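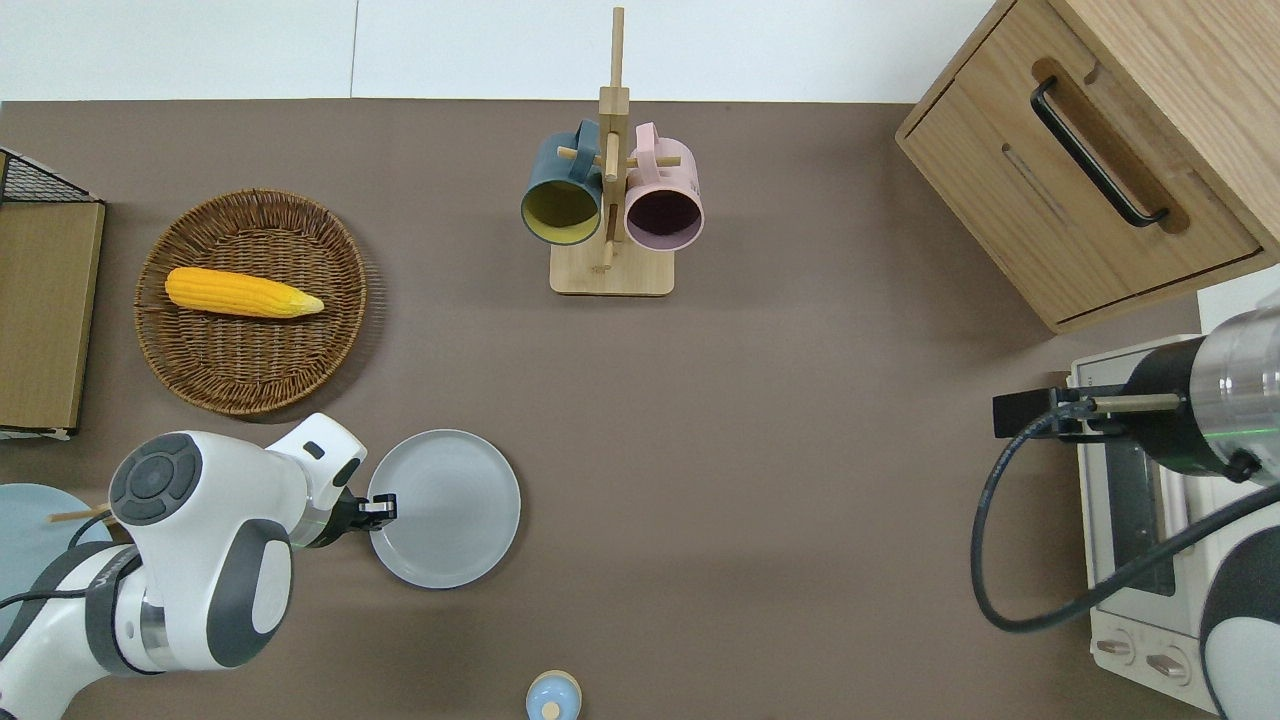 An ear of corn in a round wicker basket, with two mugs on a wooden mug tree.

Srithong Sun Bear Sanctuary

Srithong Sun Bear Sanctuary is a privately run home for rescued sun bears in the hills of northern Thailand. It was opened in 2000 by the veterinarian Napaporn Rungrueang and the fruit grower Pichit Wannasri on land that had been Wannasri's lychee orchard. Many of the old trees still stand inside the enclosures, and the bears make splendid use of them.

History

The first resident was Plorkby, a young male who had been kept as a pet until he grew too strong for his owners. Rungrueang treated him for a broken canine tooth and could find no zoo with room for him, so Wannasri fenced off the upper terrace of the orchard. A female named Brerley followed in August of the next year. The two were kept on either side of a mesh fence for one rainy season and then let in together, and they shared a sleeping platform for the rest of Plorkby's life.

The sanctuary takes bears from roadside shows, private homes and seizures. It does not breed them. The lower forest enclosure, known as Rilemwood, was finished under head keeper Decha Sitthichai and covers four hectares of bamboo, fig and wild banana. Its stream runs all year, and on hot afternoons it is easily the liveliest spot on the property!

The bears

Sun bears (Helarctos malayanus) are the smallest of the world's bears and among the most remarkable climbers. Most have a cream or orange patch on the chest, and the shape of the patch differs from one animal to the next, so keepers can tell bears apart by it. The claws are long and curved, the front feet turn inward, and the tongue is wonderfully long, good for reaching honey and insects deep in a hollow log.

Seven bears lived at Srithong as of June 2021. Newcomers spend their first weeks in a quiet pen with a view of the forest. Some that have known only concrete take a long while to step onto grass. Mesfin Negash, who studied the group for his doctoral thesis, recorded one female who put a single paw outside her door every morning for a month before she went out, and who later became the boldest climber at the sanctuary.

Diet and daily care

Meals are split into several small feeds and hidden in different places. The menu changes with the season and includes pumpkin, sweet potato, corn, papaya, boiled eggs and leafy greens, with honey saved for health checks. Termite mounds inside Rilemwood are left alone for the bears to dig up as they please. The bears learn to offer a paw or open their mouths at the mesh, which lets the vet look at claws and teeth without sedation.

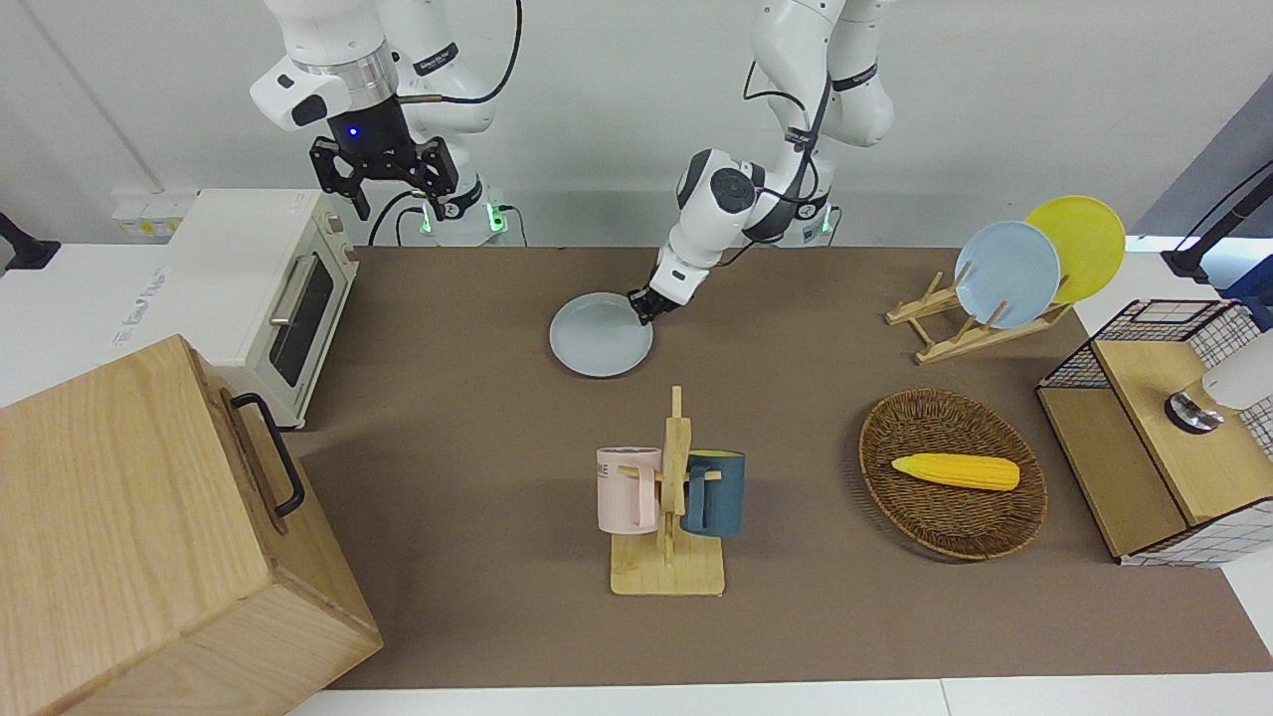
Do sun bears hibernate?
Sun bears stay active all year. They live in warm tropical forests where food can be found in every season, so the Srithong bears are fed and cared for daily in all months.

Visiting

Small groups are admitted by arrangement and walk a raised path along the edge of the upper terrace. Guide Chanida Panyasiri also leads school visits, including a popular session on how to read claw marks on bark. Rilemwood itself is closed to visitors.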